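Folding striped shirts: method and notes

27/09/2020
Print this post | E-mail this post

Baltasar Tejada asked in the comments under the May post on drawer depths why my fold lines are always given as fractions and never as centimetres. The short answer is that I own shirts in four sizes and one drawer. The longer answer follows, with the method I have settled on for short-sleeved knits.

The drawer is the constraint. Mine is from a Jardine chest bought second-hand, and the internal height is less than the outside suggests, as the runner takes up part of it. A shirt filed on its edge has to clear the rail above. A shirt laid flat has no such limit, but then only the top one can be got at without disturbing the rest. I file on edge from spring to autumn and stack flat in winter, when the knits are thicker and will not stand up.

Surface. Bare table is poor for this. Knit slides on varnish, and the layer underneath moves when the upper one is pulled straight. A plain cloth gives enough grip to hold the bottom layer still. It should be a single colour, and one well away from the colour of the garment, so that the hem can be found at a glance. Iron the cloth if it has been stored folded. Deep creases in it will catch the edge of a sleeve.

Why stripes. A striped shirt carries its own ruler. On a plain shirt a fold can be several degrees out and look acceptable until it goes in the drawer. On a striped one, the stripes in the upper layer should run parallel to the stripes beneath, or at a clean right angle where a sleeve has been turned. Any other angle is an error and is worth correcting before the next fold, as each fold doubles it.

Sequence:

1. Lay the shirt face down and pull the hem square with both hands. Do not smooth from the middle outwards, which stretches the knit.
2. Turn one side in by a third of the body width. The sleeve goes over with it.
3. Bring the sleeve back on itself so that it stays inside the fold line.
4. Repeat on the other side. Check the stripes of both panels against each other.
5. Fold the hem up towards the collar, stopping short of the neckline by two fingers.
6. For filing, fold once more. For stacking, leave it.
7. Turn over.
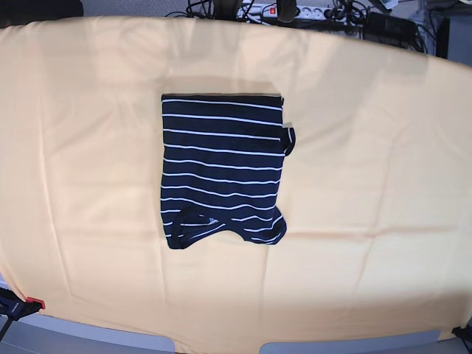
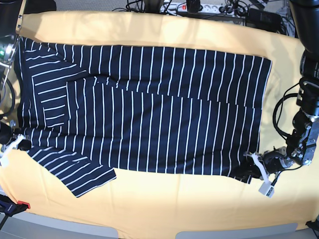 Navy with white stripes, on the cloth.

Step 3 is where most of the faults come from. A short sleeve is too short to fold twice and too wide to ignore. If it is left to follow the side panel, the cuff band works its way out past the edge when the bundle is picked up. Turning it back along the shoulder seam cures most of this. The remainder can be tucked under with a finger once the shirt has been turned over, although I do not usually bother for the flat stack.

The collar is the other weak point. A ribbed or bound neckline is stiffer than the body, and it resists being pressed level. I leave it outside the final fold. Folding through it gives a neater block on the day and a bent collar a month later. The thickness at the shoulder will still be greater than at the hem, so in a stack I alternate the direction: collar left, collar right. A stack built all one way leans.

On weight. The Lovov kitchen scale gives 272 g for the heaviest of my summer knits. Filed on edge, anything much lighter needs a neighbour or it slumps. I tried the Ruvuleck dividers, which are sprung and fit across the drawer, and they hold well enough but take up the space of one shirt each. A bookend does the same job and I already had one.

On folding boards. I used a Katau board for one winter. It is quick and the width is consistent, but it is made for one width only and that width is not a whole fraction of my drawer. Two columns left a gap, three would not go in. I went back to folding by hand and gave the board away.

Pressing. I do not iron knits before folding. Flattening the bundle with the palm, working from the fold to the open edge to let the air out, is enough. Pressing hard on the fold itself sets a crease across the chest that shows when the shirt is worn.

One correction to the earlier post: I gave the fold for long sleeves as a single turn down the side panel. It should be two turns, the second at the elbow. With a single turn the cuff ends up below the hem and has to be dealt with at step 5, where it adds a lump. The text there has now been amended. Thanks to Baltasar for spotting it.

Jumpers next, once I have worked out what to do with the roll-necks.

Print this post | E-mail this post

Related posts
Drawer depths, measured internally
Wooden hangers and shoulder width
Lining paper: cut once, tape never
Storing knits over winter

This site uses cookies to remember your settings and to count visits. By continuing to read you agree to their use. Accept | More information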